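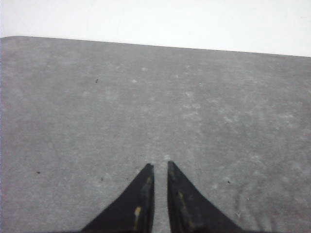
Gray work surface with paler marks.

Adding a Source to a Stoltora Article

Stoltora is the local history encyclopedia maintained by the Kelley Library. It holds 1,405 articles, and any registered contributor may edit them. Every statement of fact added to an article must carry a source. These instructions explain how to add one using the standard editor.

Before you begin

Sign in with your contributor name. Edits made without signing in are held for review and may be delayed. Have the full details of your source at hand: author, title, publisher, year and page number. For newspapers, include the edition if one is printed on the page.

Adding the source

1. Open the article and select Edit next to the section you wish to change.

2. Place the cursor directly after the sentence the source supports. The reference goes after the period, with no space.

3. Select Cite, then choose Book, Newspaper, Web Page or Archive Item.

4. Complete the fields. Author and Title are required. For an Archive Item, enter the shelf number exactly as it appears in the catalog — letters first, then digits.

5. Select Preview and check the note at the foot of the page.

6. Enter a short edit summary, such as "added source for mill opening," and select Publish.

Using the same source again

Do not enter a source twice. Select Cite, then Reuse, and pick it from the list. The editor will assign the same note number. If the page number differs, enter the new one in the Page field.

Sources that are not accepted

Personal websites, unsigned leaflets and other encyclopedias may not be cited. Family papers are accepted only after a copy has been deposited with the library. The article on the Surano ferry, which has 93 notes, is a useful model for mixed sources.

If an edit is reversed

Read the message left on the article's Discussion tab and reply there. Do not restore the edit while the discussion is open. Questions that remain unsettled may be referred to the contributions editor, Tsutomu Sakamoto, through the Contact form. Please include the article title and the note number.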